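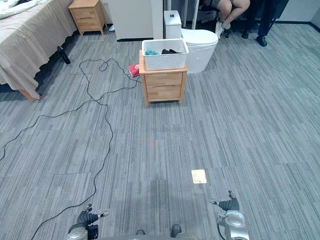

A footstep is one of the smallest forces that a building must carry, and one of the most disliked by the people who live below it. When a heel meets a hard floor, the contact lasts for a very short time, and the floor answers like the skin of a drum. The study of impact sound begins with this short contact. If we can make it longer, the same energy enters the structure more gently, and much of the sharp, high part of the noise disappears. A soft covering does this work well. Carpet tiles, such as the gray striped squares laid edge to edge at the start of this chapter, are common in offices and shared rooms, and even a thin one can change the character of a footstep from a click to a dull thud. The thud itself is more difficult to remove. It belongs to the low frequencies, where a soft surface has little effect and where the mass and stiffness of the floor below decide almost everything.

In Chapter 1 we considered airborne sound: speech, music, a barking dog. The source puts the air into motion, the air pushes on the wall, and the wall pushes on the air of the next room. In the present chapter the air comes last. The source touches the building directly, and the vibration travels through slabs, beams and pipes until it finds a surface large enough to radiate it as sound. This surface can be far from the source. A resident may be quite sure that the noise comes from the apartment above, while in fact it comes from a pump in the basement and reaches the bedroom through a water pipe.

The student should keep two questions separate. The first is how strongly the source shakes the structure. The second is how easily the structure carries and radiates what it receives. Many expensive mistakes have been made by persons who answered the second question when the trouble was in the first. It is possible to add a heavy ceiling, lose some height in the room, and hear almost the same noise, when a rubber pad under one machine would have been enough.

2.1 Machines in the home
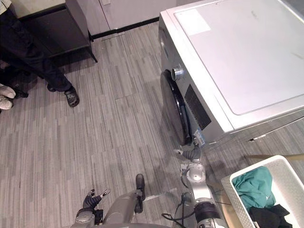

Section text by Johanna Hollenstein
Revised for this edition by Siobhán Hennessy

Household machines are different from footsteps in one important respect. A footstep is a single impact, and the floor has time to become quiet before the next one. A machine with a rotating part repeats its force with every turn. If the rate of turning comes near to a natural frequency of the floor, the movement grows from one turn to the next, and a small force can produce a large vibration.

The front-loading washing machine is the best known case. Behind the round door the drum turns on a horizontal axis, so the wet clothes are lifted and dropped during washing, and are pressed against the wall of the drum during spinning. The clothes are never spread in a perfect way. A towel that has collected on one side acts as a weight fixed to the edge of a wheel, and it pulls the drum outward, first up, then to the side, then down. The springs and dampers inside the cabinet take most of this force. What remains goes through the feet and into the floor.

The outward force grows with the square of the speed. This means that when the speed is doubled, the force becomes four times as large. Nevertheless, the worst moment is often somewhere on the way to full speed. As the drum accelerates, it must pass through the natural frequency of its own suspension, and later perhaps through that of the floor. A person standing in the room will notice that the machine begins to shake, shakes harder, and then becomes calm again although it is turning faster.

A case from practice

The Ellwood housing block was completed in 2000 and has almost 300 apartments on a light timber structure. During the first winter the management received 27 written complaints about low humming at night. The residents blamed music. Measurements by the firm Ní Mhurchú showed that the humming appeared only when machines in the laundry closets were spinning, and that it was strongest in rooms which did not share a wall with any closet. The floor joists ran without a break from one apartment to its neighbor, and they carried the vibration past the nearer rooms to the middle of the longer span.

Two remedies were tried. At the Rarkden Street entrance, the floors of the closets received an extra layer of board. In the Vurside wing, the joists were cut at the party wall and supported separately, and this was of course much more work. The extra board lowered the noise a little in some apartments and raised it in others, for it had shifted the natural frequency of the floor closer to the spin speed of several machines. In the Vurside wing the complaints stopped before the following November.

We will return to Ellwood when we calculate the natural frequency of a simple floor. For the moment, the reader may try to explain why the same layer of board was helpful in one apartment and harmful in the next. It is useful to make a small drawing of the joists first, and to mark on it where the machine stands.

Shares 27
Comments 2

Related sections
Airborne sound and the mass law
Springs, pads and floating floors
Noise from water pipes and pumps
Worked problems: natural frequency of a timber floor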